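Norby Food Shelf Adds Noodle Packets to Saturday Bags

CLELLTON – Norby Food Shelf will put instant noodles in every weekend bag starting this May. The shelf packs 200 bags each Saturday for households in Clellton.

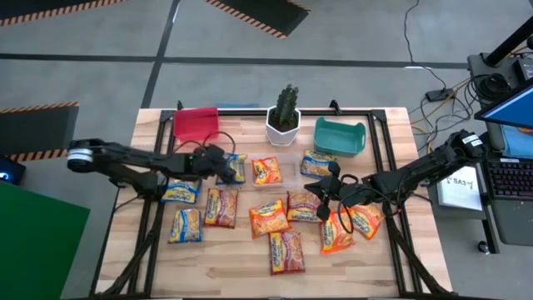

Instant ramen packets on a wooden table, with plastic bins along the back.

Each bag will hold four packets. Grocery wholesaler Iltano is supplying the first 700.

"People asked for something quick and hot," said Eylül Güneş, who runs the shelf. "Noodles keep well – and kids can make them."

Bags can be picked up from 3 p.m.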